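Nolimer pad slip fault

From the Bustasum handling wiki

The Nolimer pad slip fault (also called pad creep, or just "the slip") is a grip failure in the Nolimer two-finger gripper, both the hand-held version and the one that bolts to an arm. The soft pad on the inside of a finger shifts against its plastic block while the gripper is holding something. The fingers stay closed. The object turns, sinks or drops out. First written up in February by users at Prutero, later confirmed by the maker.

Background

The Nolimer is a low-cost parallel gripper. Two blocky fingers, a linkage, a soft facing glued to each inner face. People work the hand-held version themselves to record how a task is done, and the recordings are then used to train an arm fitted with the same fingers. Jar work was one of the first task sets – pick up, pass across, set down, open. Smooth round glass is hard on pads, and most of the early reports came from jars.

Prutero ran 3,038 jar handovers over the winter. 216 of them were logged as a slip of some kind. Of those, 78 ended in a dropped jar. The rest were turned jars or jars that slid down in the grip and were saved by the table. The log did not separate left and right fingers, which was later seen as a mistake.

Symptoms

Early signs are easy to miss. The pad face goes wrinkled or gets a ridge across it. The bottom edge of the pad turns ragged where it meets the block. In use, a jar held low down starts to lean away from the jaw, or the label creeps round during a lift. A click is sometimes heard, but that is usually the linkage and a separate matter (see Linkage play).

Position matters a lot. A low grip leaves most of the weight above the jaw, so any give in the pad turns into tilt. Full lids make it worse. Half-filled jars of powder are an odd case, the contents shift when the jar tips and the load moves with them.

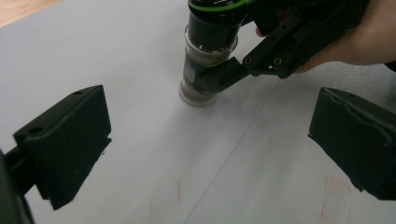

Handovers are the worst moment. The giving gripper has one hold, the taking gripper has none yet, and the person or arm on the taking side tends to push. A good pad takes the push. A creeping pad lets the jar swing, and the second pair of fingers then closes on the wrong spot or on nothing.

Cause

Glue, mainly. The adhesive on the first batches was rated for 2,000 closings, and the Prutero units were well past that when the bad runs started. Heat from long sessions softened it further. Wiping the pads with alcohol cleaner was also blamed, and the maker now says not to. Whether dust from spilled contents plays any part is still argued over, tests at Bustasum were to small to settle it.

A second cause was found later. Some finger blocks had been molded with a slight bow, so the pad only touched along part of its face. These failed early no matter what cleaner was used.

Effects on trained arms

The fault does not stay in the hand-held tool. A person feels the jar going and corrects without thinking, squeezing harder or dipping the wrist. The correction goes into the recording. Arms trained on the Prutero set picked up a small dip of the wrist at each handover, even with new pads on, and one cell running Mavromatis controllers knocked several jars over before it was stopped. No injuries. Broken glass in the work area, so it was treated as a safety report anyway and a guard was added on the operator side.

Removing the 216 logged slips from the set helped but did not fully clear the dip. Unlogged near misses are the likely reason.

Fix

Maker's notice dated 19/06/2023. New pads with a lip that hooks over the bottom edge of the block, plus a different glue. Older fingers can be refitted. Scrape back to bare plastic, check the block against a straight edge, fit the pad, leave it overnight under a clamp. Bowed blocks should be thrown out, shimming does not last.

For fingers still on the old pads:

Press each pad sideways with a thumb before a session. Any movement, swap it.
Grip jars at mid height where the task alows.
Plastic jars for practice runs.
Note which finger slipped.

See also

Linkage play
Handover timing
Glass handling rules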